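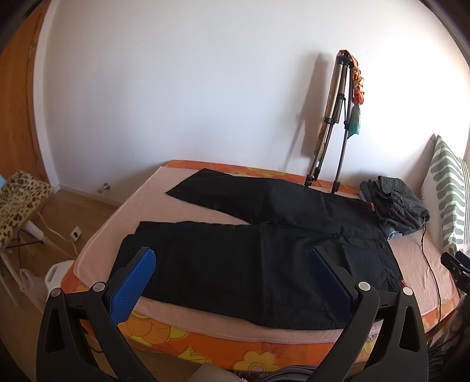
Trousers on a bed, one leg folded back, with the hand-held gripper at work.

The Case for Buying the Gripper and Leaving the Arm on the Shelf

By Sutrisno Chong

Vendors of household manipulation kits like to lead with the arm. Flornau's current brochure gives the arm four pages and the hand-held gripper a single paragraph near the back, between the spare cables and the carrying case. I think the order is wrong, and I think buyers who follow it will spend money on the part of the kit they can least use.

Flornau sells the kit in two forms. The full bundle includes the arm, the controller, one hand-held gripper and a software license. The recording bundle drops the arm and supplies two grippers. The second form is the better product for any small lab working on cloth, and the gap is wide.

Consider what folding trousers requires. The fabric has no fixed shape. A leg can lie straight, doubled back, or twisted at the knee, and each state calls for a different first grasp. Dark fabric makes this harder, as the edges between layers carry little contrast. A model trained on one tidy starting position will fail on the next one. What it needs is a large number of starting positions, on different surfaces, in different rooms, handled by people who know how to fold.

An arm bolted to a bench in Lodville cannot supply that. I ran one for a season. We logged 452 usable folds before the project money was gone, all on the same gray tabletop under the same lights. Over a shorter period, the same staff carrying grippers from home to home logged 3167. The second set included beds, couches, ironing boards and one kitchen counter. The policy trained on it was better by every measure we kept, including the ones we had chosen with the arm in mind.

My complaints about the hardware are minor. The linkage on the Flornau gripper is sound, and the pivots on ours have not developed play. The finger pads are replaceable, and the textured surface holds denim and cotton well. It does worse on lining fabric, which slides under light pressure. Flornau's suggested fix is to squeeze harder. That works for the operator and produces bad data, as the recorded finger width stops matching the thickness of what is held.

The strap should be redesigned. It is adequate for an hour and tiring after that, and a tired operator changes grasp style in ways that show up in training. Borkorska's competing unit spreads the load farther up the forearm. It is heavier, but I would still choose it for long sessions if its calibration routine were less fragile.

The usual objection is that the arm must be bought sooner or later, so it may as well come first. Kaczmarczyk, which resells both product lines, makes this argument in its buying guide. I do not find it convincing. Arms get cheaper and change interface every product cycle. A well-labeled set of human folds can be retargeted to whatever arm is on sale when the policy is ready. The arm bought early sits through that period on a maintenance contract. Ours cost 900 dollars in service fees while switched off.

Flornau could settle the matter by publishing the gripper's width error under load and by selling the pads in a softer grade. Until it does, my advice to a lab with a limited budget is to order the recording bundle, add a spare set of pads, and put what is left into paying operators.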